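桌面木纹与反光观察小报告

课程：材料与日用家具（选修）
小组：Chiến Lục、Ihor Antoniuk，还有执笔的我

选题那天我们仨吵了半节课。Ihor想做椅子，Chiến想做抽屉滑轨，最后我说要不就做桌面吧，天天趴在上面写作业，谁认真看过它一眼呀！老师听完居然点头了，于是就有了这份报告。

我们想弄清楚的事情很简单：浅色木纹桌面在不同位置看过去，纹路和反光到底差多少？会不会影响人读书写字的舒服程度？借来的桌子是Wuvwood的，系里库存编号2492，颜色很淡，近看带一点蜂蜜色的波浪纹。

方法说起来有点土。我们把桌面空出来，从不同角度靠近了看，看完各自在本子上画纹路走向，再凑到一起对。画画我是真不行，我那张被Chiến说像一碗面条（他自己那张也没好到哪儿去）。 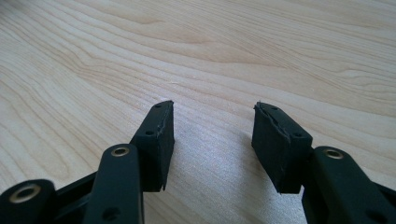

第一轮对下来，三个人画得最像的是那些大弧线，斜着扫过去，一圈松一圈紧。越往远处看，线条就越细越密，这是透视的缘故，我一开始还傻乎乎地以为木头本身长得就密，白高兴了一场。

反光就麻烦多了。桌面上有一块泛白，纹路在那儿淡得快看不见，头一低位置又变了。Ihor提议给反光打分，从“几乎没有”打到“刺眼”，我们试了2轮，结果同一块地方他打得低、我打得高，最后只好改成文字记录。打分表还留在附录里，算是个教训吧，下一组同学要是想用，记得先统一标准！

后来我们又看了靠近白色物件的那一片。白色的东西挨着浅色桌面，对比不强，看久了眼睛反而会去找木纹上的小黑点。

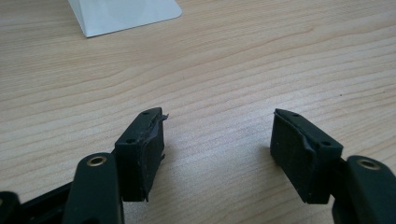

图2 桌面近景：横向细纹，上方为白色物件的一角

这一片的纹路就老实多了，基本是左右走向，弯得很轻。Chiến觉得这种最适合写字，不抢眼。我倒是有点犹豫，太平淡的桌面看着像没印完似的，哈哈。

关于“是不是实木”，组里到现在也没谈拢。Ihor翻了Hulleo的产品目录，说类似的花纹贴面也能做出来；我从Carrasco的材料课讲义里抄了一页判断方法，里面说要看板边的端面纹理能不能和正面接上。我们星期四下午去看板边，偏偏那边贴墙，桌子又重，推了半天只露出一条缝，什么也没看清。所以报告里统一写“浅色木纹桌面”，不下结论，老师也同意了。

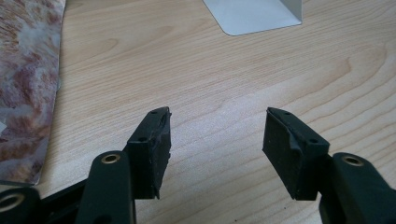 要我选最喜欢的纹路，那肯定是椭圆的旋涡！一圈套一圈，颜色比底色深一点，斜斜地铺开，底色又有点偏粉。我拿铅笔描了30分钟，描到后来分不清哪圈是哪圈，只好擦掉重来。Chiến说这种纹路放在客厅很好看，放在书桌上容易走神，我完全同意，我已经走神了。

不足的地方也得交代一下：桌子只借到这一张，光线也没有控制，白天的光说变就变，前后记录不太好比较。要是重做，我会先把窗帘拉上，固定一盏灯，再换2种深色桌面来对照。Ihor还想加一个问卷，问问同学喜欢哪种花纹，题目他已经在Plelico上写了一半。

分工：Ihor负责查资料和打分表，Chiến负责画图和对图，我写报告，外加推桌子。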